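Glaze fit

Glaze fit is the degree to which the thermal contraction of a fired ceramic glaze agrees with that of the clay body beneath it. The two materials bond at high temperature, while the glaze is still a viscous liquid, and must then shrink together as the kiln cools. A difference in contraction leaves permanent stress in the glaze layer. Fit is a central concern in tableware, tile and sanitary ware production.

Stress and its effects

If the glaze contracts more than the body, it is held in tension. Glass is weak in tension, and the usual result is crazing, a network of fine cracks that may appear in the kiln, on unloading, or months later. Delayed crazing is common in porous earthenware, where the body takes up moisture and expands slightly.

If the glaze contracts less than the body, it is held in compression. Moderate compression is wanted, as it raises the strength of the finished piece. Excess compression causes shivering, in which slivers of glaze detach from rims and handle edges. In severe cases the whole vessel may split, a failure known as dunting when it occurs during cooling.

Share 20 | Comments 2

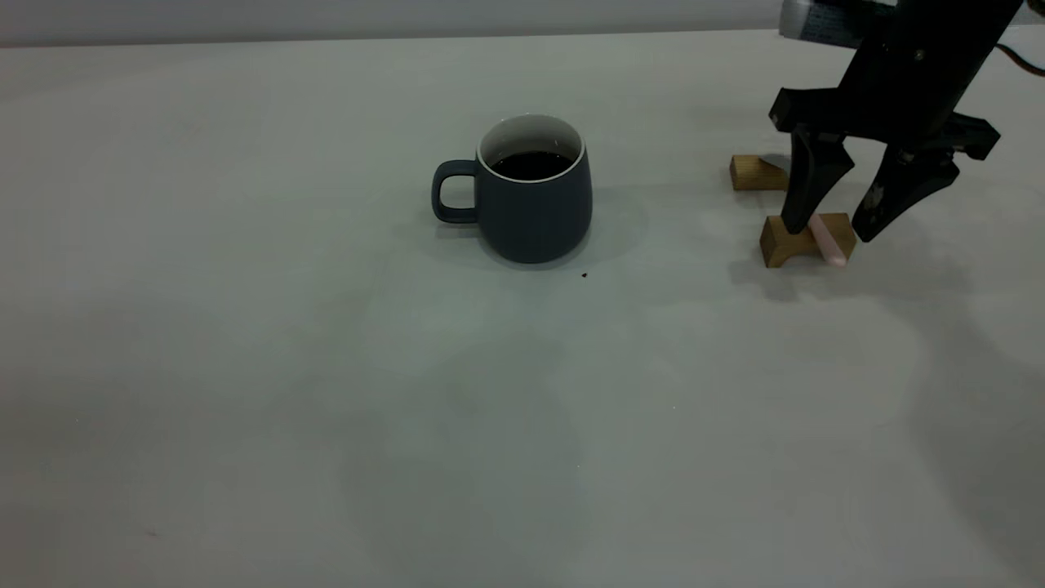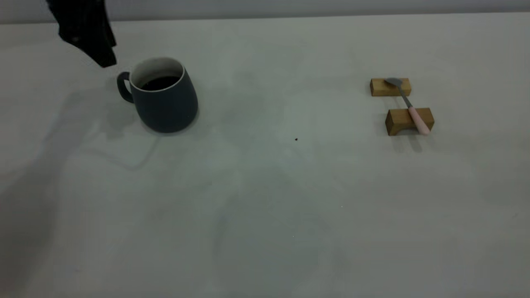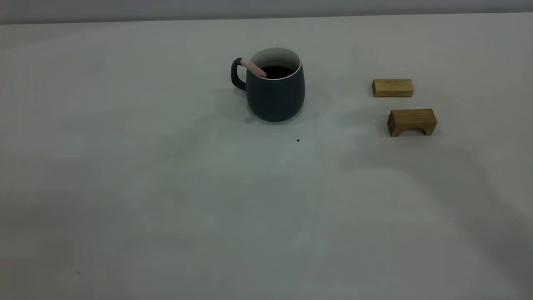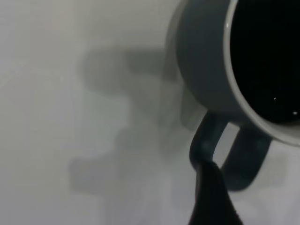 Fit becomes harder to control when two glazes are applied to one vessel. Each has its own expansion coefficient, and the wall between them must carry the stress of both. A dark matte or satin glaze outside and a white liner inside, as on the blue-gray mug, is a typical pairing. If the liner is under strong compression and the outer glaze under little or none, the liner pushes outward on the wall and may crack it. Thin-walled cylinders are the most exposed.

Testing

Fit is measured directly with a dilatometer, which records the change in length of body and glaze samples over a heating cycle. Workshops without one rely on thermal shock, moving glazed pieces between boiling water and ice water and inspecting for cracks. Uwe Lammers tested 1,319 stoneware cups from the Duggan works by this method and found that most failures started at the lower handle joint. Florian Rüegg later repeated the procedure on Akari porcelain with a longer soak.

Correction

Crazing is corrected by adding silica to the glaze or by replacing part of its sodium and potassium with boron, lithium or magnesium. Shivering calls for the reverse. The body may also be adjusted, chiefly through its quartz content, though this affects shrinkage and firing range.

Views 3,288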